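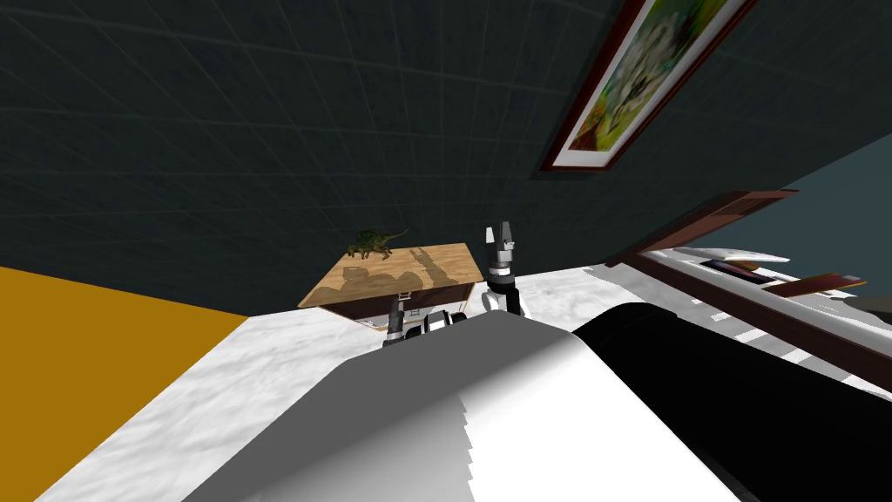
Subject: Re: Re: Sealing marble: once a year or never?

Mercy Nyaga wrote:

> I've been reading the thread on stone counters and I think people are
> making this harder than it needs to be. We had the kitchen done in
> December, white marble with gray veins, and the installer from Oberholzer
> was very clear. Seal it twice a year with the Dasura penetrating sealer
> and you will never have a problem. He said a sealed top is basically
> stain proof and acid proof. The bottle is 70 dollars and it covers the
> whole kitchen with some left over, so I don't see why anyone would skip
> it. He also said that if you put it off past the first year the stone
> "closes up" and won't take sealer anymore. Has anyone here waited too
> long and regretted it?
>
> Also, what is the list's view on honed versus polished? We went polished.

Mercy, welcome, and I hope you like the kitchen. I'm going to disagree with your installer on nearly all of it.

Start with "acid proof." A penetrating sealer sits down in the pores and slows liquids from soaking in. That helps with oil, coffee and red wine. Acid is a different matter. Lemon juice reacts with the surface of the marble itself, and the dull spot it leaves isn't a stain, it's missing polish. You can put on two coats or ten and a cut lemon left face down overnight will leave a ring. If he told you otherwise he is either repeating what the sales rep told him or he has never cooked on the stuff. Please don't test it on the part of the counter you look at. If you still have the sink cutout, put a few drops of vinegar on the polished side of that and wait ten minutes.

Now "closes up." I've been on this list a long time and I've heard that one in three or four versions. Stone doesn't heal. My own counters went in with the house, had no sealer on them for years as far as I could find out from the previous owners, and took it fine when I finally got curious. What can happen is that cooking grease and spray cleaner build up and keep the sealer out. You clean that off with something made for stone, let it dry a day or two, and go ahead. I'd like to know how a deadline that happens to fall inside the first year got into the story. I have a guess.

As for twice a year, do the water test before you believe any schedule, his or mine. Put a spoonful of water on the counter near the sink and another somewhere that gets no use. Leave both for 15 minutes, wipe, and look. If there's a darker patch where the water was, it's soaking in and you might want sealer. If not, you'd be paying to pour sealer on a surface that doesn't want it, and the extra dries as a haze you then have to buff off. I did that to myself the first time. It took most of an afternoon and an ugly amount of paper towel.

I've used Sosunis and I've used whatever the hardware store had that week, and I couldn't tell them apart after six months. I haven't tried Dasura so I won't say it's bad. I would ask what's in it, and I'd want a better answer than "it's the professional one." Somebody posted the Drasitz brochure here last year with the 15 year claim on the cover, and when we read the small print it came down to the company sending you another bottle. You still had to show receipts for their own brand of cleaner for all 15 years. I don't know anyone who keeps receipts for soap.

While I'm at it, a neighbor of mine got a quote of 600 dollars to "restore and protect" a bathroom vanity. One vanity. It had one etch mark the size of a quarter. We took it out with polishing powder and a damp felt pad and it's not perfect, but you have to crouch and catch the light to find it. I'd do a small one yourself before calling anyone. If it's deep enough to catch a fingernail, then yes, get a person with a machine.

Honed versus polished. You've got polished so this is for others reading. Polished shows etches more because the dull spot has shine all around it. Honed hides etches and, in my experience, picks up oil a little faster. People will tell you one of them is "for real cooks." I don't think there's much in it. I have polished in the kitchen and honed in the laundry room and I worry about the two the same amount, which by now is hardly at all.

What I do day to day: dish soap, warm water, a cloth, dry it after. No vinegar, and none of the bathroom sprays that go after lime, as those are acid too and marble is just what they like to eat. Board under anything citrus or tomato. Trays under the oil bottle. For an oil spot, baking soda and water mixed to a paste, plastic wrap over it, leave it a day, and do it again if it only fades. I had one by the stove that took four rounds.

If anybody has a side by side, same slab, half sealed and half not, used for a couple of years, I would really like to see it. I've asked before (message 148 in the old archive, if the search still works) and got two replies, and both were from people who sell sealer.

Mercy, let us know how the water test comes out, and which end of the counter you tried it on.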